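Brolville promises a warmer winter, again

Brolville council says its new home improvement grant will cut heating bills for 380 households by next May. Residents have heard this before. The last scheme, run by the Dullon firm Akinola, was meant to take one year and took three, and several streets on the north side never got a visit.

The new offer covers draught-proofing, loft insulation and, oddly, redecoration. Anyone whose walls are opened up can claim for fresh paper or paint in one room. The council's leaflet calls this "making good". It does not say who picks the paper, or what happens when the money runs out. Large tree prints with patterned leaves on pale pink are one way to go, if that is to your taste.
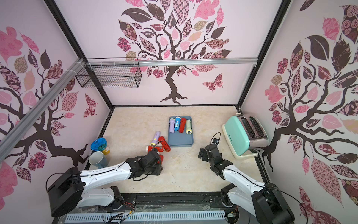

Dirk Michiels would sooner have the walls left bare and the windows fixed. He applied last time, he said, and got 4 letters and a roll of foam tape.

Bram Van Hecke, speaking for the council, insisted that lessons had been learned. Asked which ones, he pointed to a new online form. The form runs to 26 pages — longer than the old paper one — and asks for the age of the boiler twice.

No contractor has been named. Akinola has not ruled itself out, and a second firm, Trindska, is also thought to be interested. Applications open in the new year, and the council has yet to say when the first homes will be surveyed.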